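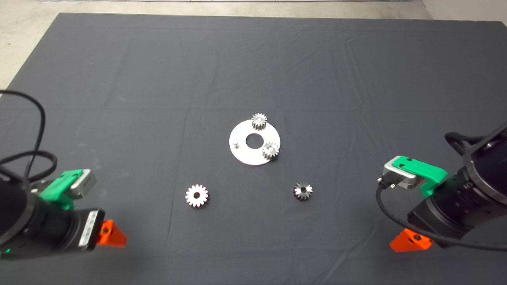
Gear plate keeps binding on the last gear

Lirberg Workshop Forum > Small Mechanisms > Assembly help

divusitz_dan
Posted in November, 9:22 pm
I'm putting together a planetary-style practice kit from Wuvlow. Round white base plate with a big hole in the middle, pegs around it, small spur gears go on the pegs and a larger gear goes in the center. Two small ones on, no trouble. When I add the third and then drop in the center gear, the whole thing turns a little and locks up. Am I supposed to put the center gear in first?

tinplate
Center gear last. Put all three small ones on, make sure each one spins free by itself, then lower the big one in while turning it slowly. If you push straight down you land tooth on tooth.

oldlathe35
I do it the other way. Center gear goes down after two, then the third small gear on its peg. Only one gear to line up at the end, and it's a light one.

tinplate
That works if the center gear stays put. On the Wuvlow plate it doesn't, the hole is too wide and the gear leans over.

divusitz_dan
Mine leans, yes. There is also a darker gear with pointed teeth in the box. Does that go on the plate?

oldlathe35
No. Sounds like a bevel gear. It won't mesh with flat spur gears. Set it aside.

marrow_st
Check the pegs for burrs before you blame the order. I had one that was rough at the top and the gear sat a hair high. 200 grit, a few turns, wiped it off, fine after that.

tinplate
Sure, but a burr wouldn't let it turn at all.

marrow_st
Mine turned half a tooth and stopped. Same as his.

quietbench
Whatever order you use, work on a cloth. I dropped a spur gear on a concrete floor and chipped it. Aaltonen sells a bench mat, but any thick dark cloth does the job and the silver parts show up well on it.

divusitz_dan
Found a small burr on the third peg. Sanded it and put the center gear in last. Turns all the way around now, with one stiff spot.

marrow_st
Drop of light oil on each peg.

oldlathe35
Still say try it my way once.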